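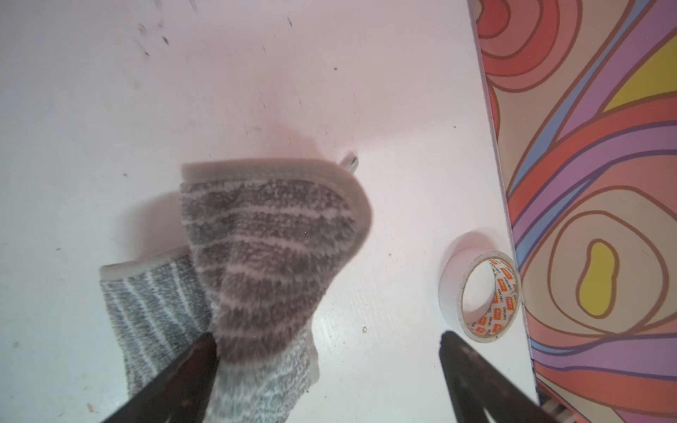
Danylo Kobzar wrote under the sponge post: You complain about everything that touches your counter. I bought the striped gray ones from Suminier on a friend's advice and I think they're great. Try those and then tell me all cloths are the same.

All right, Danylo. I tried them. I never said all cloths were the same, I said most of them were sold with the same promises, and I'm going to stick to that. But I did buy the Suminier striped cloths, with my own money, and I've been using them since November in the kitchen, in the bathroom, and on the white work table where I do gluing and wrapping and whatever else needs a flat surface.

They come in a pack of 2 and cost more than I like paying for something that will end its life under the sink. The band around the pack says microfiber, "deep plush," "streak free" and "for every room." I don't believe in "for every room." A cloth that has been around the toilet is not going near my bread board, so for me it's a two-room product at best, one cloth each.

How it looks and feels

Gray with thin pale stripes and a gray binding sewn along the edge. It's a good-looking cloth, I'll give it that. If you leave it folded on the counter when people come over, it doesn't look as if you forgot to put something away. The color is hard to pin down, though. Folded over on itself, one layer can look like a plain heather gray and the other almost brown, depending on the lamp and on which way the pile is lying. I thought for a week that mine was stained. Then I brushed it the other way with my hand and the stain moved.

The pile is soft, the kind of soft that makes you stroke it in the store and put it in your basket. That's where my doubts began. Soft and plush is lovely in a bath towel. In a cleaning cloth, a deep pile has to do something for you, and it also has to let go of what it picks up. I've owned plenty of cloths that managed the first part and then carried the same crumbs around the house until they were thrown away.

Dust and dry stuff

Very good. I wanted to be grumpy here and couldn't. On shelves, the top of the fridge, window sills and picture rails, you wipe once and the dust is in the cloth. No spray, no damp corner. The stripes are only a color thing as far as I can tell, they don't scrub any better than the gray between them.

You do have to shake it out afterward, outside, and more than once. Fine dust goes. Bits of thread, cat hair and little shreds of paper don't go, you end up picking those off by hand. Vsevolod Maksymiv told me to run a strip of packing tape over it before washing. That works. It also means you're now cleaning your cleaning cloth with tape, which I find a bit much for the price.

Spills

Here I part ways with the band around the pack. "Holds many times its weight," it says, and perhaps it does, if you give it the time. Lay it on a puddle of water, press, wait, and the puddle is gone. But who does that? I swipe. When you swipe a dry one across a spill, the first pass pushes a good part of the water ahead of it, and on my counter that means over the edge and onto my socks. Wet it and wring it out first and it behaves much better. An old cotton dish towel doesn't need the warm-up.

Oil it picks up well, and keeps. I wiped the stovetop with it after frying, and although it came out of the wash looking clean, the next time I did the window with it there was a film. So that cloth is the stove cloth now, and I had to buy a second pack to finish this review. Make of that what you like.

The white table

I was most curious about this part, because a white surface is unforgiving. Every speck shows. Pencil dust, glue crumbs, scuffs, the gray streaks you get from sliding things with metal feet across it. The pack says "lifts marks with water alone."

Some marks, yes. Pencil came off with a damp cloth and a few passes. Coffee rings too, if they were from the same day. The dark dots and short streaks that had been there longer than that did not care. I rubbed until my wrist was sore and they stayed where they were, and I finally got a few of them with baking soda paste and an old Yurchenko scrub pad that costs next to nothing. Dried glue is hopeless. The pile catches on it and you pull loops.

I don't hold this against a soft cloth. I hold it against the words on the pack. If it said "removes fresh marks and most dust," I would have bought it anyway and I'd have nothing to write about.

Glass and faucets

Streak free? On the bathroom mirror, almost, as long as the cloth is barely damp and you go over it again with a dry one. So you need both from the pack, and then they're both damp. On the faucet it does a very nice job, better than paper towels, and no fluff left behind once it had been through the wash a few times. When new it does leave fluff. Mine left gray fuzz on the mirror on the first day and I was ready to write the whole review right there.

Wash it before you use it. The instructions do say so, in small print inside the band, where I read it after the fuzz.

The binding

I have a thing about edges. Cheap cloths are cut with a hot blade and that hard edge will scratch soft plastic and snag on your fingers if your skin is dry. The Suminier has a proper sewn binding all the way around, and I was pleased about it for a good while. It lies flat when new.

Washing pulls it in. The body of the cloth stays the size it was and the binding gets shorter, so the cloth starts to cup and the edge ripples. Folded, it puffs up along the top and won't lie down. It doesn't clean any worse for it, but the tidy stack in my drawer is not a tidy stack anymore. One corner on the stove cloth has started to open too. I could fix it with a needle and I probably won't.

Laundry

They ask for a lot: no fabric softener, no bleach, no dryer sheets, low heat, and keep it away from cotton. I followed all of it with the first pack and ignored most of it with the second, apart from the softener. The one I treated properly has now been through 41 washes, and yes, I kept a tally on the side of the detergent box. It's still soft and still picks up dust. The pile is flatter in the middle where I hold it.

The badly treated one had fewer washes and feels drier, if that makes sense for a cloth, with more lint stuck in it. Mostly from going in with bath towels, I'd say. I can't see a big difference when I wipe a shelf. I can see it on the mirror.

Drying is slow for something sold as quick drying. Hung over the faucet at night, mine was still damp at the fold the next morning. Spread out on a rack it's fine. There's no hanging loop, and I can't think why not, with all that binding already on the machine.

Compared with what I had

My regular ones are the flat Cistameck cloths from the hardware store, which are ugly and thin and come in a color I can only call bandage. They absorb faster on a swipe, they dry overnight, and I don't mind throwing one out when it's had enough. They're worse for dust and much worse on glass. They also have that hot-cut edge I was complaining about.

If somebody made the Cistameck thickness with the Suminier edge, I'd stop looking. Vsevolod says I wouldn't.

Would I buy them again?

For dusting and for the bathroom, yes, if they were on sale. I wouldn't pay full price again, and I wouldn't buy them for the kitchen at all. Danylo, you said great. I say decent, too expensive, and packed in too many promises. You're right that they're not the same as the others, though, and I'll leave your comment up.

If you already have them: wash first, use them slightly damp on anything wet, keep one away from grease forever, and don't expect old marks on a white table to leave.

Updated July 11, 2018: several of you asked about the larger size. I haven't bought it and don't plan to. Someone also asked whether the darker side is meant for polishing and the lighter one for dusting. There is no darker side on mine, it's the pile. Brush it with your hand and look again.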